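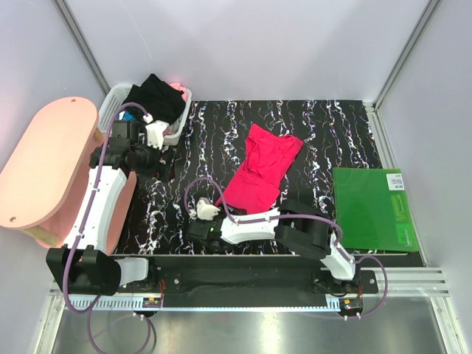 The Vastby facial steamer is a countertop unit for loosening surface oil before a mask or a cleanser. I have run it for 37 sessions since April, in the evening, with the water tank filled to the line each time. Warm-up is slow and the mist is even once it starts. The nozzle tilts but does not lock, and it drops a little when the tank is full. Condensation collects on the chin and runs down the neck, so what you wear matters more than the manual suggests. A shirt like the pink-red one lying crumpled on the black mat would do, provided you don't mind water marks at the collar. I ended up using a towel and a wide headband.

Session length is set with one dial. The manual allows up to 18 minutes, which is too long for my skin. At that setting my cheeks stayed red into the next morning. I settled on 5 minutes, followed by the Flakness clay mask, and had no redness after that. The dial is marked clearly but has no click between positions, and it is easy to overshoot with damp fingers.

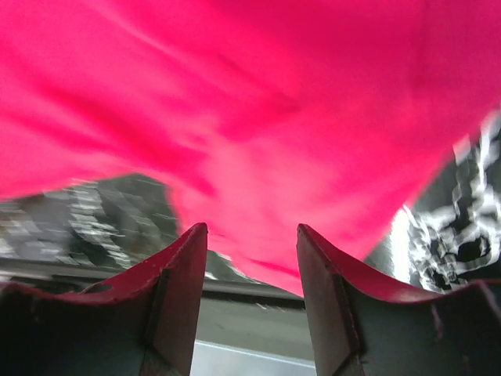 Cleaning is the weak point. The tank lifts out, but the heating plate below it does not, and scale builds up in a groove that a cloth can't reach. I use distilled water now and wipe the plate with a cotton swab after every few sessions. The older Hopkin model had a removable plate and took less work to keep clean. It was also louder and spat hot drops during warm-up, and I don't miss that.

The cord is short and the plug is bulky. Replacement filters come from Nenach only, and shipping was slow on both of my orders.

Pores on the nose look cleaner for a day or so. I saw no change in fine lines. Recommended for oily skin, with the dial kept low. For dry or easily reddened skin I would skip it.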